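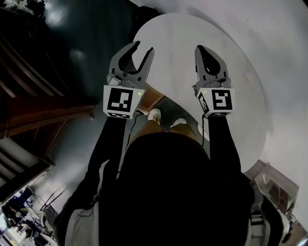 The big oval table, near edge. June, mid-morning.

Notebook, Unthorpe workshop, June. Started at half nine with tea and the table, as we've been promising to do since the move. I do love this table (it's far too big for us and I'd fight anyone who tried to take it away!) but the wobble has been getting on my nerves for weeks, and you can't write neatly on something that rocks every time you lean on it.

Went round pressing on the top with both hands. It only moves when you lean on the end nearest the sink, so I'd blamed the leg there, and of course it was the floor. Slid in bits of card till it stopped. One was no good, two nearly, 3 mm of card in total and it sat still. Card will squash by autumn, so please could whoever goes to Lornley next bring back a pack of proper screw-in feet – the wide ones with the felt, the narrow ones mark the floor.

Wiped the top down afterwards with warm water and a drop of washing-up liquid. The old tea ring came off. The blue ink didn't, and I've decided I can live with the blue ink. No scouring pads on it please, I mean it, white shows every scratch.

Then the slatted rack, which I've been putting off. Hania paint tins are to go on it, plus the Xolalpa clay samples that have been living in crates under my feet. Measured it up for a loose shelf: 95 cm long, 40 cm deep, and that leaves a 70 cm gap above for the tall stuff. I wrote 59 for the length first time because I had the tape upside down, so if you find 59 on the back of an envelope, ignore it and throw the envelope away.

Ran a hand along the slats while I was there. They want a light sanding before anything with a fabric cover goes near them, I got a splinter in my thumb for my trouble. I'll use the fine paper and go with the grain. No varnish for now, it smells for days and we've got the windows painted shut on that side.

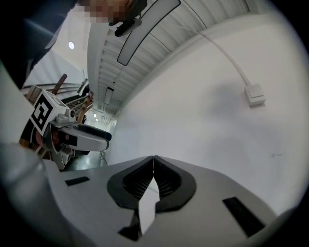 Should the heavy crates go on the top shelf or the bottom one? Bottom, always, with the clay samples lowest of all and the paint tins above them.

Other bits before I forget. The good tape measure is back in the drawer with the pencils. The wood glue has gone stringy and needs replacing. I've left the card under the table leg with a pencil line drawn along it, so if the line starts creeping out, push it back in and tell me.

Stopped at quarter to one for lunch. Sanding tomorrow if the dust sheet turns up – I think it's still in the boot of my car.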